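Radgate depot siege

The Radgate depot siege was an armed stand-off between police and a lone gunman at the Gromeck distribution depot on the eastern edge of Radgate. It began in the early morning of December 4, 2022, and ended 17 hours later when the man gave himself up. Two people were wounded, both in the opening minutes. There were no deaths. The siege led to a review of how armed officers are sent to incidents in the Radgate police area, and to a long argument over what the local press should have published while it was still going on.

Background

Gromeck opened its Radgate depot on the site of a former paper mill beside the Etim canal. The depot handled kitchen fittings and household appliances and ran through the night, with the largest shift starting before dawn. It stood at the end of a single access road, Mill Approach, with the canal on one side and a railway cutting on the other. Fire officers had noted the lack of a second way out when the site was first planned, and a footbridge over the canal was added as a result.

The gunman was a former agency driver who had worked at the depot for one summer. His contract had ended when the agency lost its work with Gromeck, and he had written several letters to the company about unpaid overtime. The court later heard that the letters contained no threats and that the company had passed them to the agency without replying. He had no previous convictions. The shotgun he carried was held legally by a relative and had been taken from a locked cabinet.

The siege

The man drove to the depot shortly after the start of the early shift and entered through the loading bay. He fired twice. The first shot struck a security guard in the leg, and fragments from the second injured a forklift driver in the hand and forearm. Both were helped out by colleagues through the loading bay doors. Most of the staff left over the canal footbridge, which was not locked, and gathered in the car park of a garden centre on the far bank. In all, 215 people were later recorded as having left the site.

Four employees did not get out. They had been in a first-floor office when the shots were fired and had shut themselves in. The gunman seems not to have known they were there until the middle of the morning, when he heard a telephone ring. He did not try to force the door but told them to stay where they were, and he remained on the stairs outside for most of the day.

The first unarmed officers reached Mill Approach quickly and closed the road. Armed officers came from the regional base at Pirnuvano and arrived later than the force's own target time. Superintendent Hauwa Balogun took command at the scene and set up a control post in the garden centre. She decided early on that no attempt would be made to enter the building while the gunman was calm and willing to talk, and she kept to this through the day despite a request from the firearms team to move closer to the stairs.

Contact was made by telephone before noon. The talks were broken off several times, once for more than an hour. One of the office workers was released in the afternoon after complaining of chest pains, and the other three were let go together after dark. The gunman then stayed in the building alone. Late in the evening he left the shotgun on the stairs, walked out through the loading bay and was arrested. Police found no explosives, although he had told negotiators that there were some in his van.

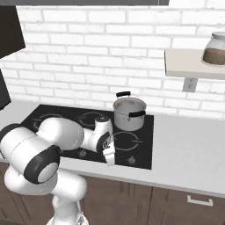

Media coverage

The siege was first reported by Binta Nnaji of the Radgate Ledger, who lived close to the canal and was at the garden centre before the police cordon was in place. Her live reports were picked up by national broadcasters through the morning. At first she gave no details of where the trapped staff were, but the Ledger's website later carried a line stating that some employees were 'believed to be hiding upstairs'. It was removed within minutes at the request of the police.

Whether that line put anyone in danger was disputed. The force complained to the newspaper, which accepted that the wording should not have been used and said it had been added by an editor from a social media post. Nnaji's own copy did not contain it. At the trial the gunman said he had not looked at any news that day – his telephone was in the van – and the judge found that the report had played no part in events.

Several other outlets named the wrong man as the gunman. The person named was a current Gromeck driver with the same surname, who had been on holiday at the time. He later received apologies and an undisclosed sum from one of the publishers.

Trial

The defendant admitted firearms offences and false imprisonment but denied attempted murder, saying that he had fired to frighten people and had not aimed at anyone. The trial opened the following June. The jury cleared him of attempted murder and convicted him of wounding with intent in the case of the security guard. He was given an extended prison sentence. An appeal against its length was refused.

Review and aftermath

A review of the police response supported Balogun's decision to wait, and praised the officers who had closed Mill Approach. It was critical of the time taken to send armed officers from Pirnuvano, which it put down to a message being passed between two control rooms with different names for the same road. It also found that the force had no up-to-date floor plan of the depot. The police asked large employers in the district to supply plans each year, and most agreed to do so.

Gromeck reopened the depot in stages. The loading bay was rebuilt with a staffed entrance, and the first-floor offices were moved to a separate building near the road. The company also changed its handling of complaints from agency workers, who can now write to it directly. The canal footbridge was widened by the council and remains open to the public during the day.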